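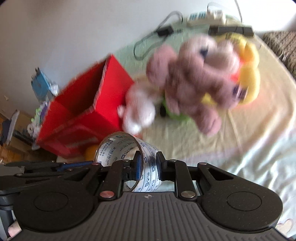
Defensa de la caja mal cerrada

Llevo unos meses pensando en las mudanzas, y no en las grandes, las de los camiones y los países, sino en las pequeñas, las que hace una misma con el coche de un primo y la espalda de otro. He hecho seis en mi vida adulta. La última fue en junio y todavía me queda una caja en el pasillo que pone «varios», escrita con mi letra de las once de la noche, y que esquivo cada mañana camino de la cocina con una agilidad que ya no tengo para casi nada más.

Quiero defender esa caja. Quiero defender, en general, el derecho a mudarse mal, con calma y con desorden, frente a toda esa literatura del orden que nos persigue desde las revistas y que pretende que cambiar de casa sea una especie de examen. Etiquete por colores, dicen. Haga un inventario. Deshágase de lo que no haya tocado en un año. Yo leo estos consejos con verdadero interés, incluso los subrayo, y luego meto la batidora con los jerséis porque los jerséis la protegen y porque era lo que tenía más a mano.

Mi vecina de entonces, Glenys Mudgway, me ayudó a vaciar el piso viejo. Glenys pertenece a la escuela contraria a la mía: envuelve cada vaso en papel y después mete los vasos envueltos en otro papel, por si acaso. Discutimos un buen rato por una sopera. Yo decía que esa sopera no la había usado en la vida, y ella me contestó que una sopera no se tiene para usarla, se tiene para tenerla, y la envolvió tres veces. Sigo dándole vueltas a aquella frase. Creo que tenía razón y que además la razón le venía de lejos, de una época en la que los objetos entraban en las casas para quedarse y a nadie se le habría ocurrido preguntarle a una sopera si le daba alegría.

Lo que me molesta de la moda de deshacerse de todo, y lo digo con cariño porque tengo amigas que la practican y viven en casas preciosas donde da apuro apoyar el bolso, es que da por sentado que ya sabemos quiénes vamos a ser. Tirar los patines supone haber decidido que no se volverá a patinar. Tirar los apuntes de griego supone cerrar un trato con la persona que los tomó, que tenía veinte años y no ha sido consultada. Yo estudié dos cursos de griego con Paraskevi Sotiropoulos, una profesora de una paciencia inmensa que corregía en tinta verde y que nos dejaba notas al margen más largas que nuestras traducciones. No recuerdo ya los verbos en -μι. Pero los apuntes han viajado conmigo las seis veces, pesan lo suyo, y en cada casa nueva los abro un momento de pie, leo una de esas notas verdes y los pongo en el estante de abajo. Me parece un uso perfectamente digno para un cuaderno.

Alguien dirá que para eso hacen falta metros, y es verdad, y aquí la cosa se pone menos simpática. Guardar es un lujo. Quien se muda cada diez meses porque le suben el alquiler no puede permitirse la sopera ni los apuntes, y acaba reduciendo su vida a lo que cabe en dos viajes de metro. Por eso me irrita un poco que se venda como sabiduría lo que para mucha gente es sencillamente falta de sitio. Una habitación vacía con una butaca es serenidad si la casa tiene trastero; si no lo tiene, es que ha habido que malvender la mesa. Conviene no confundir las dos cosas, y me parece que las revistas las confunden muy a gusto.

Los Maihi, que son amigos desde hace mucho, pasaron por algo así. Marama Maihi y su hijo Lachlan dejaron una casa con jardín por un tercero interior, y el reparto de lo que iba y lo que no iba les llevó más disgustos que la propia hipoteca. Lachlan quería conservar una mesa de trabajo enorme que había sido del abuelo. No cabía por la escalera, la midieron de todas las maneras posibles, de pie, de lado, en diagonal, con la esperanza absurda de que en algún momento la madera cediera. Al final le serraron las patas, la subieron y se las volvieron a poner con unos herrajes bastante feos. Marama dice que cojea. Yo he cenado en ella y cojea, en efecto, y hay que acordarse de no cortar el pan por la esquina de la ventana. No se me ocurre mejor mesa.

También se habla poco del tiempo que viene después, de esas semanas en que se vive entre cajas. A mí me gustan. Sé que es una opinión minoritaria. Me gusta desayunar en un plato de postre porque los demás no han aparecido, leer a la luz de una lámpara puesta en el suelo y descubrir por dónde entra el sol antes de haberle puesto delante una estantería. La casa en esos días todavía no es de una, y una anda por ella con cierta educación, como en casa de unos parientes. Luego se cuelga el primer cuadro, normalmente demasiado alto, y ya empezamos a dar portazos.

Mi amiga Saskia Rewi sostiene que hay que abrirlo todo en una semana, porque la caja que sobrevive a la primera semana sobrevive a todo. Me lo dijo mirando la del pasillo, con bastante intención. Puede ser. Pero yo me acuerdo de mi madre, que tuvo durante toda mi infancia una caja sin abrir encima del armario, y de lo mucho que mi hermano y yo fantaseamos con ella las tardes de lluvia. Cuando por fin la bajamos, siendo ya mayores, había dentro unas cortinas. Eran unas cortinas muy normales, color crema, y las colgamos en el comedor esa misma tarde.

La mía, por ahora, se queda donde está. Sospecho que contiene el pasapurés y un cable. El domingo que llueva la abriré, o le pondré encima una maceta, que ese rincón pide una planta desde el primer día.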